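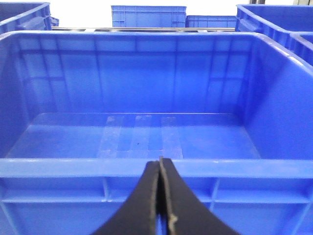
Can the Robot Put It Away Yet? Notes From the Blue Bin Corner

September 27, 2018

A bunch of you wrote in after the May issue asking the same thing in different words: when do I get one that tidies up? I love this question. I ask it myself every time I step on something in the hallway. So this month I'm skipping the news roundup and telling you how the bin work is going, because bins are where I think we'll find out.

If you're new, the short version is that I spend my weeks on a project called Sestow. The job we picked is the dullest one we could think of, which is getting stuff into storage bins and back out again, and moving the bins when they're in the way. It's what a stockroom does all day. It's also what my garage needs, badly. The software that plans the moves is Liso, and I'll try not to say much more about it than that, as I get long-winded!

So, can it do the chore? Sort of. Dropping a thing into an open bin is the easy part and has been for a good while. Our last batch was 200 drops and it missed 7 of them. I'd let that loose in my own pantry (maybe not near the eggs). Picking up from the bottom of a bin is harder. The walls are steep, the fingers need room to open, and if the item has slid into a corner the arm has to come in at a funny tilt or give up. It gives up a lot. You and I would just tip the bin toward us with the other hand and never think about it.

Then there's the color problem. Blue on blue on blue. When every bin matches, one rim runs into the next as far as the software can tell, and shiny plastic makes it worse, with bright streaks along every corner that look an awful lot like edges. We went through 800 pictures by hand marking which rim belonged to which bin. I did a big share of those and I now see rims when I close my eyes.
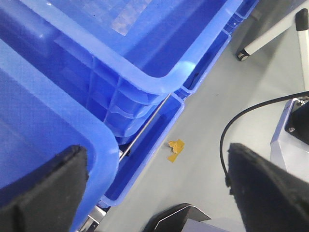
Bins side by side with a scrap of yellow-orange tape on the floor. Whose rim is whose?

That scrap of tape is my favorite part of the whole business, by the way. A person walking past would either scoop it up or ignore it, and wouldn't need to be told which. Liso has no opinion at all. Is it trash? Is it a label that belongs on something? Should it go in the bin? We've started a list of "floor questions" like this and it's up to 66 entries, and most of them are things a six-year-old could answer.

Moving the bins is where I've been surprised in a good way. Pinching a thick rim between two fingers works better than I expected with an empty bin. With a full one, no. The weight swings, the grip slips, and there goes your afternoon. Two arms would help, and so would handles, and yes, I know, several of you have already written to me about handles.

My guess for shops and stockrooms is that sorting into open bins is close enough to start planning for, as long as somebody is nearby for the odd ones. For houses I'd wait. Houses have stairs and dogs and that one drawer.

Next issue I'll get into Eneck, our attempt at teaching the thing to nest empty bins, and answer more mail. If you've got a chore you want me to try, hit reply and tell me, and please be specific about the mess.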